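Open day at the Gernora counting centre

I'd been meaning to get along to one of these for years, and in June I finally did. The regional elections office at Gernora throws its counting centre open for a morning between polls, and since it's a 27-minute drive from Tremenska (bit longer if you get stuck behind the gravel trucks, which I did) I had no real excuse.

Doors opened at 9 and there was already a queue down the ramp, mostly retirees and a mob of high school legal studies kids. We got a lanyard and a pencil each — yes, the proper stubby polling booth kind — and were sent through to the main hall.

The first part was a mock count. We sat at trestle tables with a pile of pretend ballots for the made-up electorate of Grarkby and had to sort them by first preference, then argue over the dodgy ones. I'm a bit of a tragic for this stuff and I still got two wrong! A ballot with the numbers in order but a shopping list scribbled down the side is formal, as long as the voter can't be identified from it. One with two number ones isn't. The lady next to me was furious about that and I reckon she's still going.

After that came the bit I'd gone for, which was a talk on disputed results. The case they used was the Nakpan ward recount, where the winning margin ended up at 2 votes and 362 declaration envelopes were fought over. They went through who can ask for a recount, what scrutineers are allowed to say (plenty) and touch (nothing), and how long you've got to lodge a petition with the court. Dry on paper, but the room was dead quiet.

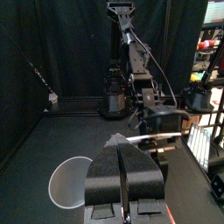 Getting there and parking

Use the back car park off the roundabout, the front one's for staff. The Tremenska bus stops across the road but only goes back at lunchtime, so don't dawdle. It's free, you do need to book, and there's a ramp at the side entrance. Tea and coffee were on, and the lamingtons had gone by the time our group got out of the talk, so maybe eat first.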